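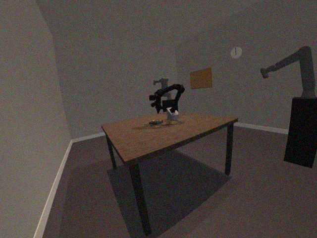 When the furniture workshop in Skerkside closed its doors in May, the village lost the last place where you could bring a broken chair and leave with the same chair. I grew up two streets from it. My mother bought our kitchen table there, and for many years I believed that all tables were made by people whose first names you knew. Ours was a simple thing, a rectangular wooden top in medium brown, with fine streaks in the grain and a darker rim along the side, and the legs were dark and square. My brother and I did our homework at it, and later my father did his tax papers at it, with much more complaining.

Embla Dahlgren ran the workshop for the last part of its life. I met her on a Thursday, early in the morning, when she was packing the hand planes into old apple boxes. She is 60 and she does not like the word retirement.

"I will still repair," she told me. "But only what I can carry up my own stairs."

Skerkside had 2,086 inhabitants when she arrived as an apprentice. Now it has 1,231. The school went first, then the bakery, then the bus in the evening. People who leave take their small furniture with them and give the big pieces away, so for a long time she had more wood than customers. She glued, she sanded, she waited.

Her old customer Wayne Friesen drove over from Nanulmont to collect a cupboard that had been in her back room for two winters. He paid the bill and stayed for coffee - three cups, by my count. They spoke mostly about hinges. He wanted brass and she had already put iron, and neither of them was ready to give in.

The building is sold to a family from the coast. They plan to live upstairs and have not decided what to do with the ground floor. The big saw is staying, as it is too heavy for the road.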